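Courses > Shared Workshop > Build Notes > Handout 4: Two-Finger Grippers and Cloth
May – posted by the Jalholm workshop course desk

Scope. This handout covers the closing force, finger alignment and cloth exercises for the two-finger build. Printing and assembly of the housing were covered in Handout 3. Bring a finished gripper and a set of hex keys.

1. Finger alignment
Close the fingers by hand with the power off. The tips should meet along their full width. If they touch only at the outer edge, loosen the pivot screws a quarter turn, square the tips and retighten. Do not file the tips. A filed tip holds rigid parts well enough but lets thin fabric slide out sideways.

2. Closing force
Set the current limit in the Bratska driver to 200 mA and close on a folded sheet of paper. Raise the limit in steps of 50 until the sheet no longer pulls free. Most builds settle well under 700. Above that value the motor heats quickly and the printed fingers begin to flex – the extra current does not reach the cloth.

3. Cloth exercise
Work in pairs, one gripper per corner. Start with the cloth crumpled.
a) Pinch one corner and hold still.
b) The second gripper takes the opposite corner and draws away slowly until the diagonal is under tension.
c) Hold for nine seconds, then release the second corner first.
Repeat from a new crumple each time. Log the current at both motors and note any slip.

4. Common faults
Slip at a hem usually means the grip is on the stitching, where the thickness changes. Move inward by one fingertip. Slip on single-layer fabric usually means misaligned tips, so return to section 1. A gripper that opens by itself under tension has a loose horn screw; the Hedlund servo ships with a screw that is slightly short for our housing, and longer ones are in the Flimness parts drawer.

5. For the next session
Bring the logs from section 3 as plain text, one line per attempt. We will plot tension against motor current and choose a single limit for the folding task.

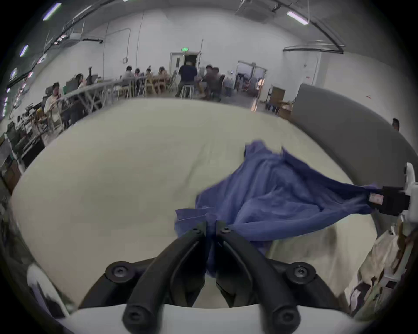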